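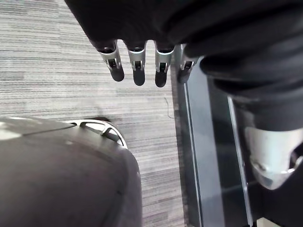

Contact onset labelling for the Cozma grasp set

The manipulation group at Flultstead has finished the first pass of its contact onset work, and the labels are now in use for policy training at both sites. The aim was narrow: to mark the moment at which a fingertip first bears on an object, using wrist camera video and joint current alone, with no tactile sensor fitted.

The method has two stages. A threshold on the rate of change of finger current proposes candidate moments. A small video model, Nedoria, then looks at a short window on either side of each candidate and accepts or rejects it. The threshold is set low on purpose, so the first stage produces many false candidates, most of them from arm acceleration and from cable drag at the wrist.

The set contains 1,920 grasps on packaged goods. Tall tubes with caps, squat jars and soft packets make up most of it. Tubes are presented upright or lying down, and the support is either a steel table or a white tabletop. Steel was included because reflections of the object in the surface had confused an earlier version of the video model, which placed onset too early when a fingertip met its own reflection.

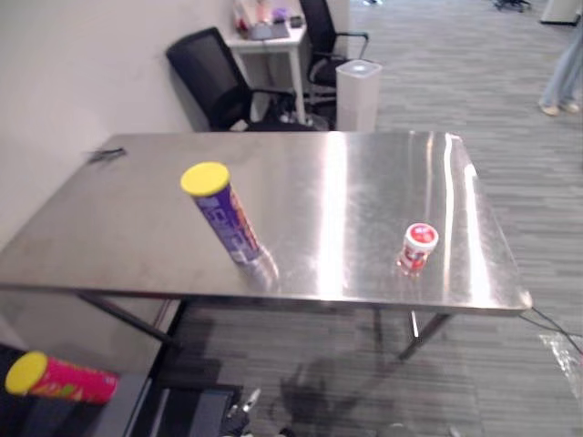 Why not fit tactile sensors and read contact directly?

Cost is part of it, but the main difficulty is wear. Sensor skins drift as they age, and a label that depends on the condition of the skin is hard to compare between months. Current and video are already recorded on every run, so the method can also be applied to older data.

Against hand labels on a held-out portion of 124 grasps, the median onset error was 35 milliseconds. Rigid objects did better than that and soft packets did worse. With a packet the film gives way before the contents resist, and the current rises slowly over the whole closing movement. Lộc Võ, who wrote the labelling guide, has the annotators mark the first visible movement of the film – a definition that is repeatable between annotators but sits earlier than the current signal can support. 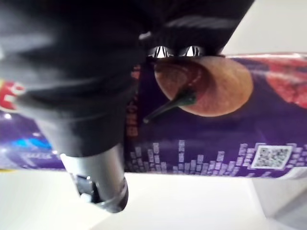
The two definitions are therefore stored separately from this release onwards. Training code should read the visual onset for soft goods and the fused onset for everything else. Mixing them within one batch did not stop training from converging, but it blurred the closing speed the policy learned, and the gripper tended to slow down well short of the object.

Some 9 per cent of candidates are still passed to a person for review. Most of these are grasps in which the fingers hide the contact point from the wrist camera. Adding the head view to the review tool is the next task, and the Suvstead group has taken on the time alignment between the two cameras. Labels made before January used the older threshold and should be regenerated before use.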